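**Rakine hand-held gripper, two-finger, black. Purchase review, Jan 24, 2023**

We bought two of these for the small-parts sorting job at Garside, against a line in the budget that Dennis Wainwright had penciled in for a single powered unit. The pair came to 2055 with spare pads and shipping. The powered unit was quoted higher before mounting hardware, so the decision was short.

Build is adequate. The fingers are black plastic with brass-rimmed holes, and the pads are separate blocks on the ends. Plan on pads as a consumable. Ours are rated by the seller for 1000 cycles, and I would budget one spare set per gripper per quarter.

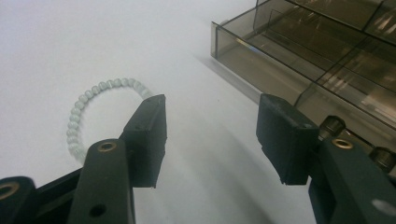 Jewelry is the harder half of the work. A beaded strand shifts as the jaw closes, and the pads are wide for it. Bins and organizer boxes are easier, provided the operator comes in square to the wall. Smoky plastic throws glare under overhead light, so price a diffuser into the same order. Ours cost 24.

Assembly took 17 minutes with the printed sheet, which skips the order in which the fingers go on. Endang Jugah wrote the missing step on the back of ours. Lead time was the weak point: ordered in early fall, delivered after the holidays.

Pros: low entry cost, pads replaceable without tools, wide opening.

Cons: thin documentation, slow shipping, pads too broad for fine strands.

Rating: 3.5 out of 5. I would buy it again for a pilot. For a permanent cell, hold the money until the narrow pads are listed, currently promised for March.

Henrik Rieger, Merkville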